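3.2 Collecting the demonstrations

So we drove the robot ourselves, one of us at a time, from inside the Andum simulator. I gave 361 demos and kept 348 -- the rest were me fumbling with the controls, and I won't pretend otherwise! Each demo ends at the door, and you steer both arms the whole way. The head view is all you get, so judging reach takes practice (Figure 2).

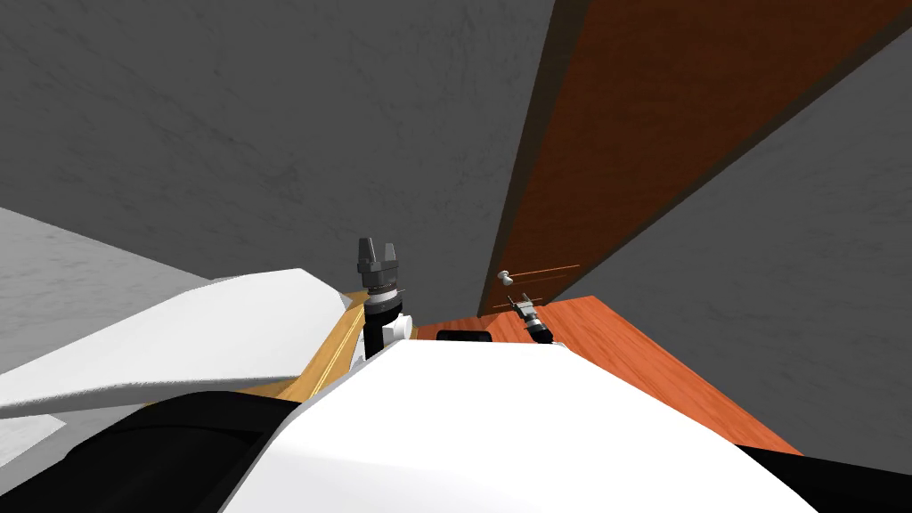
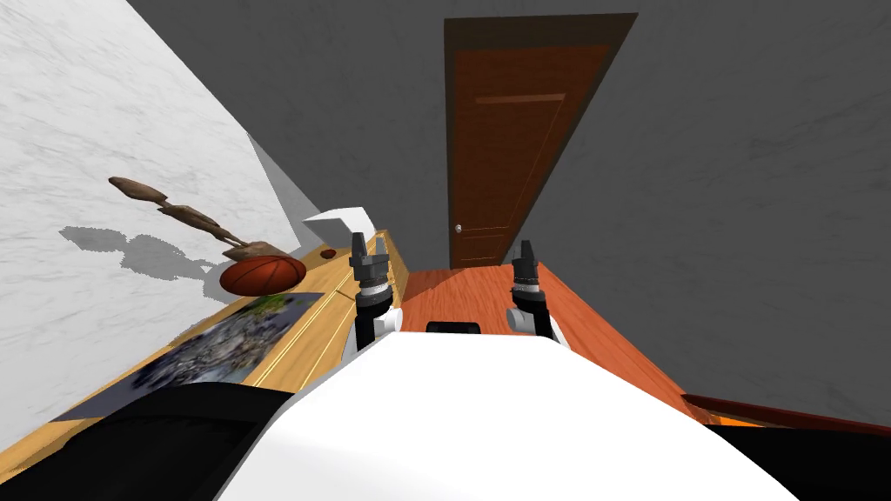

Figure 2. Head views from the door task, both grippers showing.

Ursina Kuster disagrees with me on the practice part, and thinks 16 warm-up runs would be plenty for any new operator.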